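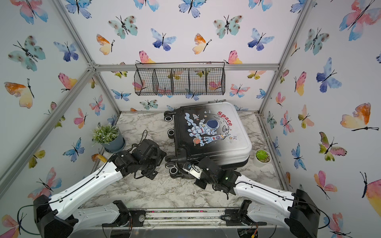 Suitcase task, two-arm cell. Right gripper on the near corner, left one empty over the floor.

May 20, 2024

Parveen Wijesinghe, notebook 5, student project Wirero

Spent the session on the suitcase. Goal for the term is still the same: both arms turn the case a quarter turn on the floor so the wheels end up facing the back wall, then let go and clear. We start with it flat and the wheels to the left.

Left arm is the problem. The right one gets to its corner by the handle mount and holds there under light force. The left is supposed to come in on the wheel side, and the planner keeps parking it short, over by the plant. I think it is treating the wheels as part of one big box around the case and refusing to go inside it. Tirisier had the same complaint in the group chat about the old model. The box in the config file is the one from the cardboard carton we used first. Changed it to shell plus four small boxes for the wheels. Planning time went from 400 ms to 974 ms, which we can live with for now.

Ran 7 tries after the change. Left arm reached the wheel side in 5 of them. The two misses both stopped at the wrist limit, so those are a different fault from the one above. Need to look at the approach angle. Coming in lower would help but then the gripper body gets close to the floor.

Detection: the case tracker locks on to the print well (astronaut, rocket, the red "Space" lettering) and poorly to the far edge where the shell goes white. The floor is gray and white there too. Sultana wants to swap the floor sheet for a plain one. I would rather leave it. The rules for the July demo say patterned surroundings, and we picked the butterfly paper and the marble floor for that. If we train on plain we will pay for it later.

The tracker also gave a false hit on the big pink and blue butterfly, upper right of the side wall. Masked the walls above basket height as a stopgap. Put a note in the config so it gets taken out again.

Banana and the two plants stay where they are, they are the keep-clear items for scoring. Touching any of them ends the run. Please don't tidy them.

Other things:
Rail in front of the arm bases needs a wipe, there are bits of debris on it again.
Cable on the left upper link is fine at full reach, checked by hand with power off.
Prirudside still has our spare finger plate. Ask for it back.

Next: approach angle for the left arm, try 5 degrees lower and see where the wrist ends up. Then the same seven starts again, same order, so the numbers can be compared. Sultana has the log files on the lab drive under wirero/suitcase.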